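Print this page | E-mail this page

Equipment Plan for a Second Two-Arm Bench
Final report, project course in automation
Submitted 13th February

1. Background

The Pistwood teaching lab has one bench with two small robot arms. Last term every group in the course had to share it, and the sign-up sheet filled faster than anyone expected. Our group was asked to work out what a second bench would take: what to buy, what to build in the shop, what to order ahead as spares, and how much floor and time to set aside. Wolfram Lammers supervised the project. He set one condition, that the new bench must run the same exercises as the old one without changes to the course handouts.

We did not look at larger industrial arms. They need guarding and a different power supply, and the room has neither.

2. How we worked

We started with the lab's purchase folder, which was incomplete. Invoices for the arms were there, but the ones for cables, brackets and the table were not. We measured the existing bench and made our own parts list, then checked it against the folder. The finished list has 81 lines. Of these, 58 are items any hardware supplier carries, such as screws, rail fittings and cable ties. The rest are arm parts, electronics and the gripper sets.

We then asked two suppliers, Ziledlow and Akinola, to quote on the same list. Ziledlow quoted on everything. Akinola left out the gripper fingers and suggested we print them ourselves.

3. Quotes compared

Ziledlow was the higher quote, but it included shipping and a spare wrist motor for each arm. Akinola was lower on the arms and higher on the power supplies. With the missing fingers and a spare motor added, the difference was too small to decide on price alone.

Delivery mattered more. Akinola gave a lead time of 12 weeks for the arms and would not confirm the date in writing. Ziledlow could deliver in April, in time to assemble the bench before the next course. We recommend Ziledlow for the arms and electronics, and a local hardware order for the 58 common items.

For the control software we plan to stay with Skekunex. The lab license already covers a second bench, so this line in the budget is zero.

4. Table and enclosure

The table can be built in the shop. We priced a white top with openings for the arm bases at the front and plain panels on the other sides. Buying a finished table of this kind would cost roughly double, and it would still need the openings cut.

The block exercise should stay as it is. It needs a bin and a few wooden blocks, and these are the cheapest things on the list.
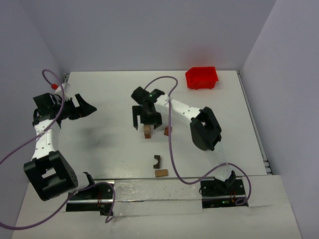 Figure 1. Two-arm bench with block exercise. Red bin at the back, purple cables tied to the forearms.

Cables need their own budget line. The first version of our list had them under "small parts" and we set the amount too low. Each arm needs enough length for the wrist to move freely, and we added one full spare set. We also added extra ties and a box of connectors.

5. Open points

The floor plan shows space for the new bench next to the window, but the outlet there is shared with the 3D printer. The building office has to say whether a separate circuit is possible. We did not include electrical work in the total.

We also have no figure for yearly repairs. The lab has not kept a repair log, and we suggest starting one with the existing bench now, so that the next group has numbers to use.

The complete parts list and both quotes are in the appendix, available from the lab office.

Contact the Pistwood teaching lab | Copyright Pistwood teaching lab | Back to top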